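About Widance

Home / About us / What we do / Contact

Who we are

Widance tries out grippers, arms, cameras and controllers for people who have to buy them and then live with them. Small shop. We don't sell robots, we don't take commission from anyone who does. You send us your parts and a list of what you're thinking of buying, we run it, you get numbers and video and a phone call.

Started out as a machine shop with one arm and too many opinions about suction cups. The machine shop part is gone now except for a mill, a drill press and a saw, which we use for fingers and brackets. Everything else on the floor is test space.

What we do

Mostly gripper comparisons. Same arm, same parts, same bin, different thing on the end. Two-finger parallel, three-finger, vacuum, magnetic, soft fingers, whatever fits the flange. If it doesn't fit the flange we make a plate.

Also:

Camera trials -- overhead, side, wrist mounted. Glare off sheet metal is what kills most of them so we test over metal on purpose.

Controller swaps. You have an old arm with good joints and a controller you can't get boards for any more. We'll tell you if a new one is worth the money. Sometimes no.

Arm against arm, when you can't decide. Big arm with reach to spare or small arm on a riser, that question comes up nearly every month.

Cable and hose routing. Started as a favor, now its own line on the price sheet. A hose that snags on pick number 12 is going to snag on your line too, and you'd rather find out here.

How a trial goes

Standard trial is 500 picks per gripper. We don't stop early when it's going well. We do stop early if something is getting bent.

Before that there's a short run of 50 to sort out approach angles and finger opening. Those 50 don't count towards the score and we don't put them in the report unless you ask.

Up to 5 grippers in one booking. More than that and you need a second slot, the bench gets crowded and the changeovers eat the day.

Parts go back in by hand between rounds. Different angles, some up against a wall, some near a corner. Corners and walls are where grippers earn their price, anybody can pick from the middle. Wall picks and corner picks get their own columns in the report so a good average can't hide a bad corner.

We log: missed picks, dropped parts, double picks, contact with the bin, time per cycle, and a comments colum. Read the comments column first. It's the most useful page and everyone skips it.

The Drerum test

Drerum is our house routine for long parts in a metal bin. We wrote it after a customer's bars kept ending up flat along the bin wall where a wide gripper couldn't get down beside them. Long blocks, narrow fingers to start with, then wider ones. Run it on the first gripper, swap, run it again, don't touch anything else. Bin stays put. Lights stay put. Camera stays put. If the camera gets bumped the round is thrown out, annoying but there it is.

You can ask for Drerum with our blocks or your own parts. Ours is cheaper as the setup is already saved.

Ljungberg and Farkach

Two other names you'll see in our quotes.

Ljungberg is the camera routine. One part, many lighting setups, same pose each time, and we look at how far the found position wanders. Takes a full day. Bring samples with the real surface finish on them please -- not the clean ones from the sales cabinet.

Farkach is the controller one. Replays a recorded path on two controllers and compares where the tool ends up and how long it took to get there. Still being worked on, the reports are a bit rough. Priced accordingly.

On the floor 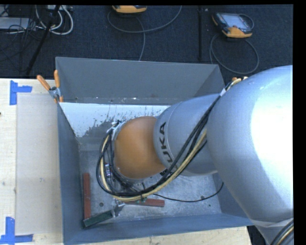
Widance test desk
Bench lead, grippers and bin picking

KUKA arm over the metal bin, three long blocks on the floor of it, two reddish-brown and one dark green. One of the red ones is close in to the left wall, that's the kind of placement I like to have in every round. The fingers are small next to the arm and people remark on that. Fine by me, a slim finger gets down beside a wall and a fat one doesn't.

Look at the hoses if you're planning your own cell. Big loop at the wrist, on the outside of the arm. Too short and it pulls when the wrist turns, too long and it drags through the bin ahead of the gripper. I've set that loop more times than I care to think about and I still check it before every gripper change. Blue tape on the table is for corners. Cheapest fixture we own, works great, replace it when it starts to curl.

Visiting

You can watch your trial. Wednesday is the easiest day, the bench is usually set up by then and we can talk between rounds. Closed shoes, safety glasses from the rack by the door. Stay behind the line when the arm is live. Taking video is OK, but ask first if someone else's parts are out.

Shipping parts to us: label every box with your quote number. Unlabelled boxes sit on the shelf till somebody calls.

What we don't do

No integration work. No selling, no leasing. No certifying your cell as safe, you need a proper assessor for that and we'll say so in writing. No results with the maker's name taken off, if we tested it we say what it was.

Booking

Bench is busiest in September, so get in early if you need that month. Send part weight, size, surface, bin drawing if you have one, phone pictures if you don't. We come back with a slot and a price. Grippers can come from you or on loan from the maker, either way we need them a week ahead to make the plates.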